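Drarnden Young Readers: Machines and How They Work
The Prallix Tidy Kit, explained
By Mwangi Mbwambo
Ages 9 to 12
Mon 17 April

What the kit is

The Prallix is a robot with two arms. It is made by a firm called Gurkell and sold as a kit, so it arrives in boxes and has to be put together. The full name on the lid is Prallix Tidy Kit. Its job is to pick up small bits of rubbish and put them in a bin.

Schools, libraries and clubs can buy the kit or hire it for a term. The hire price is lower, but the kit has to go back in June with all its parts. A part that is missing has to be paid for.

The robot does not look like the robots in cartoons. It has no face and no legs. It has two arms, and at the end of each arm there is a gripper. A gripper is the part that holds things. Yours is called a hand, and it has a thumb and four fingers. The grippers on the Prallix are much simpler. Each one can open and each one can close, and the arm behind it does the moving and turning.

What is in the boxes

Two arms, left and right. They are not the same, so check the letter on the base.
Two grippers with white housings.
One camera, which goes at the top, where a head would be.
Cables.
One control box.
One printed guide, 20 pages.
A bag of screws and two keys to turn them.

The kit does not come with a bin or a table. Gurkell says that any small bin with an open top will do. A bin with a lid will not work, as the robot has no way to press a pedal.

How it sees

The camera takes pictures many times each second. To a computer, a picture is a long list of numbers. Each number says how bright or how dark one tiny dot is, or how much red, green or blue is in it. The control box reads the list and looks for patterns. A bin with an open top makes one kind of pattern. A table leg makes another.

This is harder than it sounds. A shiny floor bounces light back at the camera and makes white spots. A person knows that a white spot on a tile is only light. A computer may take it for a piece of paper. Rooms are also full of things that are not rubbish, and some of them stand on the floor next to things that are.
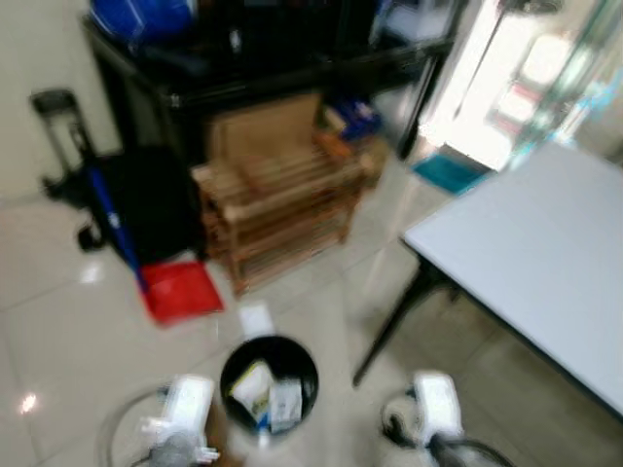

The control box has to sort what it sees into three groups. The first group is things to pick up. The second is the place to put them. The third is everything else, and everything else must be left alone. Most of what is in a room belongs in the third group. A broom, a bag or a box may be old and dusty, but someone still wants it.

Gurkell trained the Prallix with 2,176 pictures of rubbish and 2,797 pictures of things that are not rubbish. To train a computer means to show it a lot of cases with the right answer given each time, until its own answers get close to the right ones. The second number is the bigger one. The firm's guide says that a robot which leaves a crisp packet behind is less of a nuisance than a robot which throws away a glove.

How it picks something up

Every pick is done in the same order.

1. The camera finds an item.
2. The control box works out how far away it is and which way round it lies.
3. The box chooses the left arm or the right arm. In most cases the nearer one is used.
4. The arm moves until the gripper is over the item, with the gripper open.
5. The gripper goes down and closes.
6. The arm lifts a little way and stops. The camera looks again to check that the item has left the table.
7. The arm moves over the bin and the gripper opens.

If step 6 fails, the robot goes back to step 1. It will try the same item three times. After that it leaves it and goes on to the next one. The control box makes a low beep when this happens.

Step 5 causes the most trouble. To hold an item, a gripper needs to have something between its two sides. A ball of paper is easy because there is plenty of it sticking up. A flat piece of card is difficult. It lies tight against the table and the gripper slides over it. If the card has a fold that stands up, or an end that hangs over the side of the table, the robot can aim for that part.

Try it yourself. Put a sheet of card flat on a table and pick it up using only your thumb and one finger, without sliding it to the edge. Then fold one corner up and try again.

What sort of rubbish it can take
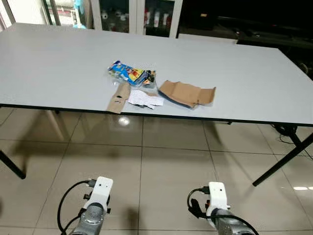
Reading time: 6 minutes

Snack wrappers, bunched-up paper and torn cardboard are all on Gurkell's list of things the kit can handle. They are useful for testing because they behave in different ways.

A wrapper is thin and light. It changes shape when it is squeezed, so the computer cannot know just what it will look like once it has been gripped. It may also be printed in bright colours. Bright colours help the camera to find it on a pale table, but they can cause a mistake too. One wrapper with four colours on it may be counted as several small items.

White paper on a pale grey table is the opposite. It is easy to grip and not so easy to find. The camera has to look for the creases and the small shadows they make.

Brown cardboard shows up well. It is stiff, so it keeps its shape when it is lifted. A large piece can be too wide for the bin. The Prallix cannot tear it or fold it smaller.

Items that touch are a further problem. If a piece of paper is tucked under a strip of card, lifting the card may drag the paper along with it, or push it off the table. The robot is told to start with whatever is on top.

There are things the kit must not be given. These are glass, anything sharp, anything with liquid in it, batteries and food. The grippers are not sealed and water can get into them.

How fast it is

It is slow. An adult can clear a table of small rubbish in a few seconds. The Prallix needs almost 20 seconds for one item. It moves at that speed on purpose, so that a person standing close by has time to step back.

Gurkell's own test was made up of 2,797 tries at picking something up, and 2,095 of them ended with the item in the bin. That is close to three out of every four. The firm ran the test on one kind of table, and a different table or a darker room may give a different result.

Rules for using it

An adult must switch the robot on.
Stay behind the line marked on the floor while the arms are moving. The guide shows how to measure where the line goes.
Tie back long hair. Take off scarves.
Do not hand things to the robot. Put them on the table before it starts.
Keep the cables clear of the arms. There should be a loose loop at each wrist so that the cable is not pulled tight when the gripper turns.
The red button on the control box stops everything. Anyone may press it at any time.

Is it worth having?

The kit is a poor way to clean a room. A dustpan does the work sooner and costs far less. It is a good way to find out how a machine is told what to do, as each of the seven steps can be switched off or changed and the result watched. The guide is clear up to page 12. The pages on setting up the camera are written for adults and younger readers will need help with them.

The screws are small and there are no spares in the bag. Build the kit over a tray.

Words used on this page

Camera: the part that takes pictures for the computer.
Control box: the computer that runs the arms.
Gripper: the part at the end of an arm that opens and closes.
Housing: the outer case that covers the working parts.
Train: to show a computer many cases with the right answers.

Next in this series: how a lift knows which floor to stop at.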